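TV 261: Television Drama Production
Lecture 4 notes: Casting and recasting in a returning series
Instructor: Stela Gavrilă
Reading time: 9 min

These notes cover the second half of the unit on casting. Read them before the seminar with Radu Jitaru, who will go through the deal memo line by line. The case used throughout is Minditach, the crime drama made by Oprea for the Jorard channel. It ran for five seasons, and the lead detective was recast between the second and third.

1. Who decides

In a returning series the showrunner proposes and the network approves. The casting director sits between them and keeps the lists. On Minditach the network held approval over every regular role and over any guest part running longer than two episodes. The production company could cast everything below that line on its own authority.

Approval is a contract term and should be read as one. "Meaningful consultation" means the network must be asked. "Mutual approval" means either side can block. "Approval not to be unreasonably withheld" invites an argument over what is reasonable, usually in the week before the shoot, when there is little time to have it.

2. The list

A casting list for a lead normally has three tiers. The first holds actors who would be offered the part without reading. The second holds actors who would be asked to meet. The third holds actors who would be asked to read or send a tape. An actor's agent will want to know the tier before agreeing to anything — a request to read, sent to someone who expects an offer, often ends the conversation.

Offers go out one at a time. Two open offers for the same role are a legal problem if both are accepted. Each offer should carry an expiry date, and the casting director should log when it was sent, when it lapsed and what was said on the phone.

3. Guest actors and the public statement

Showrunners often name actors they would like to work with in interviews. This has a use. It tells the agent that interest exists without making an offer, and it keeps the series in the news between seasons. It also has a cost. The fee expected by the named actor goes up, and whoever is finally cast will be compared with the name in print.

The rule followed at Oprea was that no actor could be named in an interview while an offer for the same role was open with anyone else. Students should be able to explain why the agents' side asked for this rule as well.

4. Continuity and the recast role

When a role is recast, the writers choose between three treatments. The change can be ignored, and the new actor plays the part as written. It can be explained in the story. Or the old character can be written out and a new one brought in to do the same work in the plot. Minditach used the first for its detective and the third for her sergeant.

The departments affected are wider than most students expect. Photographs on the set have to be reshot. Costume has to rebuild the wardrobe to new measurements. Hair and makeup open a new continuity file, and small personal items are either carried over or retired. Items that an audience links with the character are usually kept, which helps the first scenes of the new season along.

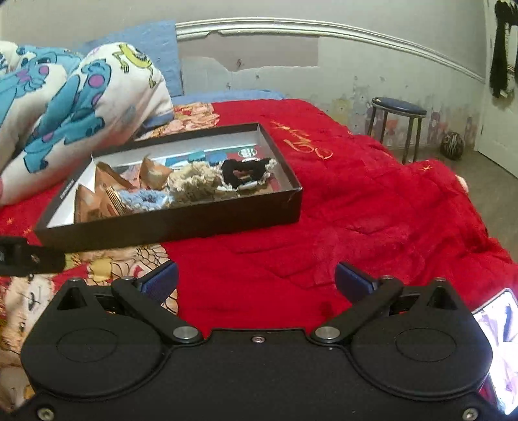

Fig. 1. Fabric scrunchies and brown packets in a box tray.

Props and costume should agree in writing on who holds each small item. An item worn on the body belongs to costume. An item handled but not worn belongs to props. Hair accessories go to the hair department, even when the script has the character put one down on a table. Disputes over this are common and waste time on the day.

5. The chemistry read

A chemistry read puts two or more actors in a room to play scenes together. It tests a pairing, so the scenes should be ones in which both parts have something to do. For the third season, Minditach used two: an argument in a parked car, and a quiet scene with very little dialogue. The second was the more useful. Actors who had prepared only their lines had nowhere to go in it.

Record every pairing with the same framing and lens. A network executive watching later will otherwise respond to the better-lit tape. Label by pairing and scene, never by order of preference.

6. Options and exclusivity

The option gives the producer the right to call the actor back for later seasons at a fee fixed now. Exclusivity limits what else the actor can take. A lead on a long option with full exclusivity will cost more — and may refuse. The Gastider clause, named after the series on which Jorard first used it, frees the actor for film work in any gap between seasons longer than four months. Expect to be asked what it does and whom it favors.

Before the seminar

Mark up the sample deal memo for approval, option and exclusivity terms. Draft a three-tier list for the role of the sergeant's replacement, with one sentence of reasoning per name. Bring both on paper.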